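4.2 Workspace and task set

All trials were run on a single table at the Stovimora site, with both arms mounted along the back edge of the work area and the objects laid out on a brown mat in front of them. The layout was kept the same for every trial in a block and changed only between blocks. We did not clear away objects that played no part in the task being run. A kitchen worktop is rarely bare, and earlier tests on an uncluttered surface had given figures that did not carry over when other items were put back.

The task set was drawn from the Korari list of kitchen chores. Tasks needing running water or a blade were dropped. Those left fall into two groups. The first covers placing and removing rigid items at a fixed holder: plates at a dish rack, mugs at a mug tree. The second covers items with more freedom in where they may come to rest, such as food in a basket, and appliances with a door. Each task was given to the controller as a short written instruction, and the same wording was used throughout.

A trial was scored as complete if the named item reached its goal, stayed there once the gripper had let go, and no other item had been tipped over or pushed off the mat. Partial credit was not given. A time limit of 2 minutes applied to each trial, after which it was stopped and scored as a failure whatever state it had reached. In total 343 trials were scored.

Figure 5 shows the layout used for the plate tasks. The rack is at the back right, within reach of the left arm, and its slots are slanted, so that a plate must be tilted to match before it will go in or come out cleanly.

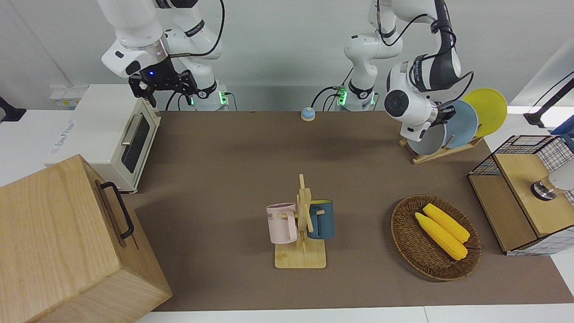

Figure 5. Layout for the plate tasks. The left arm (right of picture) has its gripper among the plates in the rack; the right arm is held above and just behind the toaster oven.

4.3 Plates and mugs

Removing a plate was the more dependable half of the plate task. The rim gives a clear place to grip, and the rack itself holds the plate steady while the fingers close. Most failures came from the gripper touching the neighbouring plate on the way in. The middle plate was the worst case, as it must be approached with a plate on either side. The view of the front plate was often blocked by the wrist at the very moment when the gap had to be judged, and the controller then relied on its last good estimate.

Putting a plate back was harder. A small error in tilt caused the lower rim to ride up on the slat between two slots. A person feels this at once and rocks the plate until it drops. The controller had no such habit. It either pressed on until the force limit stopped the arm or let go with the plate leaning on its neighbour. Adding a short search motion, as proposed in the Goh method, removed many of the first kind of failure but had little effect on the second.

Mugs showed the opposite pattern. Hanging a mug on a peg succeeded more often than we had expected, provided the handle was already turned towards the post. When it was not, the mug had to be set down and gripped again, and the time limit was often reached during the second attempt. Printing on the mug made no difference that we could find.

4.4 Are the chores being done?

The results support a narrow claim. With known objects in a known place, the arms can do single steps of kitchen work without help. They cannot yet be said to do the chore. Emptying a rack takes a run of such steps, and an error in one step is carried into the next: a plate left leaning changes the approach to the plate beside it. The Skuvonex controller has no means of noticing this and begins each step as though the last had gone to plan.

Speed is a separate matter. Even the clean trials were slow by household standards, with much of the time spent in the approach and little in the grip itself. We see more to be gained there than in faster arm motion. Door tasks at the toaster oven are reported in Section 5.

Comments (3)

Was the rack fixed to the table? Ours slides if you so much as look at it, and I can't find it in the text.

Useful to see the no-partial-credit rule spelled out. Would still like the plate results split by slot in a table.

Section 4.3 matches what we get with mugs. Regrasping eats all the time. Did you try passing the mug from one arm to the other?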